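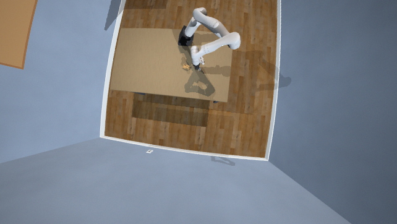

*Slide 1: white arm, tan table*

**Cutting the daily bonus from Flarno** (Ludetier meetup, February 24, 2023)

Say hi, wait for the door to stop banging. Ask who here plays something with a daily login bonus. Then ask who likes it, and leave a gap before talking again.

Quick background, keep it short: Flarno is a fishing and trading game, you have a little boat and a debt, and up to four people can share a harbor. We had 1,400 regular players last summer. I did the economy stuff and most of the harbor code, so if you hated the price of rope, hi, that was me.

## The bonus

- Day one you got 20 coins, and it went up every day until it topped out at 80
- Miss a day and you're back at 20 (boo)
- I put it in over a weekend because the games I was playing all had one and I figured that's what you do

Tell the Olville story here. Olville is the second harbor, and it opens when your boat is paid off. I'd planned that as a nice long stretch with storms and the smuggler quest and all that, and then I looked at the saves and people were showing up in Olville having barely caught a fish! They'd logged in, grabbed the coins, logged out. Paid off the whole boat that way. The smuggler quest was sitting there unplayed and I was so proud of that quest.

Don't get stuck on the smuggler quest. Move on.

## What players told us

I put a post on the forum asking if anyone would miss the bonus. I expected a fight and got 63 replies, which for us is a big thread. Read a couple of the short ones out loud if there's time, skip the one about the seagulls (too long, only funny if you've played). 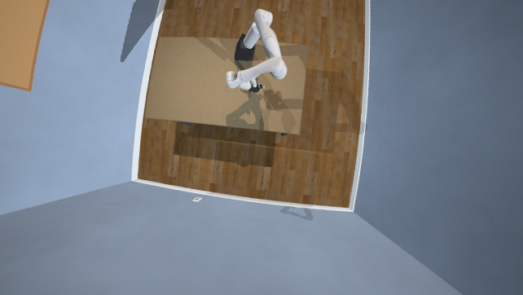
Tshepo Chauke wrote that the bonus had turned the game into a chore with a boat in it, and that after losing a long streak on a family trip it felt easier to quit than start back at the bottom. "Give me the coins or don't," the post went on, "but stop making me feel bad about a fishing game."

Pause after that one. I read it on my phone in a grocery store and it bugged me all the way home.

## What we changed

- Streak gone, coins gone
- The harbor board now keeps jobs until you do them — come back in March, same jobs
- Räsänen, the shopkeeper, buys your first catch of each session at double. You have to go fish for it, so it's the same little treat but you get it by playing
- Boat debt lowered a bit to make up for the missing coins. I got this wrong twice, show the ugly spreadsheet

Be straight about the downside. Fewer people open the game on any given day now. Sessions run longer and the storms finally get seen, but if you sell ads or need that daily number for a publisher, this would hurt and I don't have a fix for you.

Somebody will ask about seasonal events. Short answer: we still do them, they come back every year, and old items stay in the shop. Long answer at the bar.

Questions. Repeat them into the mic this time!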